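협동작업 셀 정기 안전점검표 (점검자 의견 포함)

사업장: 데바디가(Devadiga) 2공장 조립교육동
대상 셀: 룰리(Rulley) 분류 셀, 관리번호 1484
점검 구분: 9월 정기점검
작성: Nandini Nair (생산안전 담당)
입회: 주간조 셀 담당자, 설비보전 담당자
누적 가동시간(점검 시작 시점): 2139시간

판정 표기: 적합 / 조건부 / 부적합 / 해당 없음
조건부 항목은 다음 교대 시작 전까지, 부적합 항목은 조치가 끝날 때까지 셀을 세워 둔다.

1. 출입 및 작업구역

1-1. 바닥 경계선이 끊김 없이 보이는가
판정: 적합
의견: 통로 쪽 모서리 선이 대차 바퀴에 닳기 시작했다. 아직 식별은 된다. 다음 도색 때 포함할 것.

1-2. 작업구역 안에 셀과 관계없는 물건이 없는가
판정: 조건부
의견: 점검 시작 때 빈 상자 두 개가 뒤쪽 울타리 안에 쌓여 있었다. 현장에서 치웠다. 수작업 시절 상자를 두던 자리라 아직 습관이 남아 있다고 한다. 빈 상자 자리를 자재 선반 옆으로 새로 정하고 표지를 붙인다.

1-3. 출입문 연동장치가 동작하는가
판정: 적합
의견: 문을 열 때마다 정지했고, 닫는 것만으로는 재가동되지 않았다. 재가동 버튼은 구역 밖에서만 누를 수 있다.

2. 비상정지 및 제어

2-1. 비상정지 버튼 전체 동작
판정: 적합
의견: 조작반, 출입문 옆, 휴대조작기 순서로 시험했다. 출입문 옆 버튼은 서서 일하는 사람 기준으로 달려 있어서 의자에 앉은 작업자는 몸을 돌려야 닿는다. 3-3 의견 참조.

2-2. 교시 모드에서 속도 제한이 걸리는가
판정: 적합
의견: 휴대조작기의 활성화 스위치를 놓거나 꽉 쥐었을 때 모두 정지한다.

2-3. 모드 전환 열쇠 관리
판정: 부적합
의견: 열쇠가 조작반에 꽂힌 채로 있었다. 대장에는 반납으로 적혀 있다. 야간조가 교대 시간에 열쇠를 찾으러 사무실까지 오기 번거로워 꽂아 두었다는 설명을 들었다. 사정은 알겠으나 인정할 수 없다. 셀 입구에 잠금식 열쇠함을 설치하고 조장 두 명만 번호를 갖는다. 설치 전까지는 조장이 직접 휴대한다.

3. 작업대와 작업물

3-1. 작업대 고정 상태, 타공판 손상 여부
판정: 적합
의견: 흔들림 없음. 타공판 이음부에 손가락을 대어 단차를 확인했고 걸리는 곳이 없었다.

3-2. 작업판 표면과 모서리
판정: 적합
의견: 가시, 갈라짐 없음. 작업판은 고정하지 않고 타공판 위에 얹어 쓰므로 교대마다 위치를 맞춘다. 위치가 틀어진 채로 시작하면 팔이 엉뚱한 높이와 자리로 내려온다.

3-3. 작업자의 자세와 손 위치
판정: 조건부
의견: 예전에는 한 사람이 교대 내내 형상 블록을 색과 모양별로 골라 옮겼다. 손목 통증 호소가 많던 공정이다. 지금은 블록을 놓고, 잘못 놓인 것을 바로잡고, 멈춘 셀을 살피는 일이 주가 되었다. 반복 동작은 줄었으나 대기하면서 화면을 보는 시간이 늘었고, 주간조에서는 목과 눈이 피로하다는 말이 나왔다. 화면 받침을 눈높이로 올리고, 앉은 자리에서 닿는 비상정지 버튼을 하나 추가한다.

3-4. 블록 배치와 팔 끝 간격
판정: 적합
의견: 파란 정육면체와 파란 삼각기둥 사이를 확인 지점으로 삼았다. 이 위치에서 검은 원통형 말단장치의 끝은 어느 블록에도 닿지 않는다. 노란색과 초록색 블록은 왼쪽에, 빨간 원기둥과 빨간 육각별은 오른쪽에 있고 판 앞쪽은 비워 두었다. 작업자가 블록을 다시 놓을 때는 비워 둔 앞쪽으로만 손을 넣으며, 반드시 정지 상태를 확인한 뒤에 넣는다. 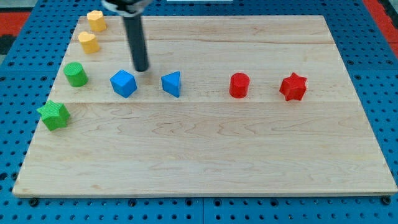

3-5. 블록 파손 및 마모
판정: 적합
의견: 낱개로 들어 모서리를 확인했다. 별 모양은 뾰족한 끝부터 상하기 쉬우니 교대 점검 때 먼저 볼 것. 깨진 블록은 셀 옆 폐기함에 넣고 수량을 적는다. 다시 붙여 쓰지 않는다.

4. 말단장치와 배선

4-1. 말단장치 체결
판정: 적합
의견: 체결 표시선이 어긋나지 않았다. 보전 담당자가 조임값을 다시 확인하고 서명했다.

4-2. 케이블 꺾임, 피복 손상
판정: 조건부
의견: 두 번째 관절 부근 케이블 묶음이 느슨하다. 당장 걸릴 위치는 아니다. 교대 전에 묶음끈을 교체한다.

4-3. 전원 차단 및 잠금
판정: 적합
의견: 주간조 담당자가 직접 차단, 잠금, 꼬리표 부착까지 해 보았다. 순서를 틀리지 않았다. 야간조는 같은 시험을 다음 달에 한다.

5. 교육과 업무 변경

5-1. 셀 담당자 전원이 기본 교육을 마쳤는가
판정: 조건부
의견: 대상 10명 중 2명이 남았다. 둘 다 텍빌(Tekville) 창고에서 지원 온 인원이다. 교육을 마칠 때까지 단독 근무를 시키지 않는다. 에두스(Edus) 교재의 그림은 이전 조작반 기준이라 버튼 위치가 다르다. 강사가 현장 조작반 앞에서 다시 설명해야 한다.

5-2. 작업표준서가 현재 업무와 맞는가
판정: 부적합
의견: 표준서에는 여전히 "작업자가 블록을 종류별로 옮긴다"고 적혀 있다. 셀이 멈췄을 때 누가 판단하고 누가 재가동하는지는 빠져 있다. 현재는 경험 많은 사람이 알아서 처리하며, 그 사람이 쉬는 날에는 정지 시간이 길어진다. 정지 원인별 대응표를 만들어 조작반 옆에 붙인다. 초안은 보전 담당자가 쓰고, 양쪽 조가 읽은 뒤 확정한다.

5-3. 인원 배치 변경을 사전에 알렸는가
판정: 조건부
의견: 공지는 게시되었다. 그러나 분류 작업을 하던 세 명 가운데 한 명은 검사 공정으로 옮긴다는 사실을 교대표를 보고 알았다고 한다. 다음 변경부터는 조장이 당사자에게 먼저 말하고 면담 기록을 남긴다.

5-4. 생산 목표가 안전 절차를 줄이게 하지 않는가
판정: 조건부
의견: 화면에 시간당 처리 개수가 크게 나온다. 정지하면 숫자가 빨갛게 바뀌어서 빨리 재가동해야 한다는 압박을 느낀다는 의견이 두 조에서 모두 나왔다. 정지 중에는 처리 개수 대신 정지 원인을 표시하도록 변경을 요청했다.

6. 조치 사항 정리

열쇠함 설치: 설비보전. 완료 전 자동운전 금지.
작업표준서 개정 및 대응표 게시: 생산안전, 설비보전 공동. 완료 전 자동운전 금지.
케이블 묶음끈 교체: 설비보전.
빈 상자 자리 표지 부착: 주간조.
비상정지 버튼 추가, 화면 받침 조정: 설비보전. 배선 검토 후 일정 회신. 그동안 작업자는 서서 근무하고 한 시간마다 교대한다.
정지 화면 변경: 생산관리에 요청서 전달함.
미이수자 교육: 생산안전.

재점검은 부적합 두 건의 조치 완료 통보를 받은 뒤 오전 10시에 실시한다. 입회자는 이번과 같다.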